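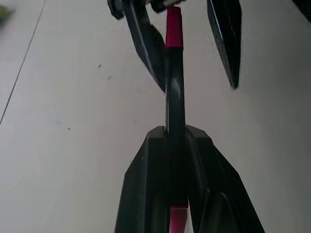 A pen-like stick with red ends runs between two grippers at the Etirov test bench, as seen from one of the wrists.

Passing a pen from one hand to the other is a job most people learn before they can talk. For the two arms at Etirov it took most of January.

The shop had been running Wunus fingers on both sides, and Joon-young Choo wanted to know if the wider Ham fingers were worth the extra money. He set up the same handoff for each pair and ran it 507 times over 48 hours, with breaks to let the motors rest.

The Ham pair dropped fewer pens. It was also slower, by nearly 6 seconds a pass, and most of that went to lining up. "The grip was fine from the first day," Choo says. "The trouble is the moment when both hands are there and one has to let go."

Force readings from the fingers didn't help much with something this thin. The wrist cameras did. With a close view of the shaft, the Hundutier controller could wait until the stick stopped moving before it opened a hand - a change Choo made on a Monday and has kept since.

Glossy barrels still cause problems. A bright streak down the side can fool the edge finder, and he has been trying softer lamps over the bench.

A set of the Ham fingers costs $3,000. Etirov has bought one set, for the receiving arm, and will leave the other arm as it is until spring.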